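Residence Diary, Smits House
Entry for 31 Jul 2021

The reading room opened at the usual hour and remained in use until the evening meal. The morning was given over to the letters of the Hastix bequest, which arrived in April and have been waiting for a first sorting ever since. Two boxes were completed. The third contains mostly receipts from the Skosent mill and will need a larger table.

The letters are in better order than the covering note suggested. They run to 245 items, of which 71 carry no date at all. These have been placed in a separate folder, and Lies Willems has agreed to compare the handwriting with the dated ones before any attempt is made to put them in sequence. She believes that several belong to the years when the mill was closed. The present writer is less certain, but has noted her view on the folder.

A short meeting was held before lunch on the matter of visitor hours. It was decided that readers will continue to book ahead, and that no more than four will be admitted at one time. The notice at the gate still gives the old arrangement and is to be replaced.
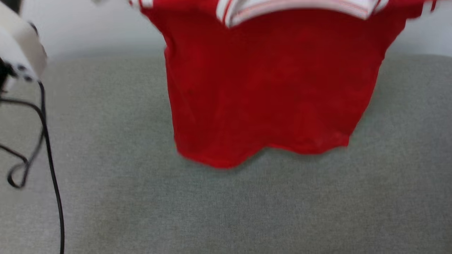

Must a reader belong to the Sostance Society in order to consult the letters?
Membership is not required. Any person may apply in writing, stating the subject of study and the items wanted, and the request will be considered within the month.

The afternoon was warm and the blinds on the south side were lowered. Humidity in the store was read at 50 percent, the same figure as on the previous reading. The west window still does not close fully - the joiner has been written to for the second time - and the shelf beneath it has been cleared as a precaution. The atlases that stood there are now on the landing, under a cloth.

One letter deserves a separate mention. It is addressed to a sister, fills five sides, and concerns the price of coal, a lame horse and a quarrel over a boundary wall. The wall is still standing at the foot of the orchard. The letter has been given its own sleeve and entered in the register under Land.

The monthly return was completed at six. Supplies needed are archival sleeves (90), soft pencils and one box of cotton tape. The third box will be opened on the next working day, if the large table can be brought down from the upper hall.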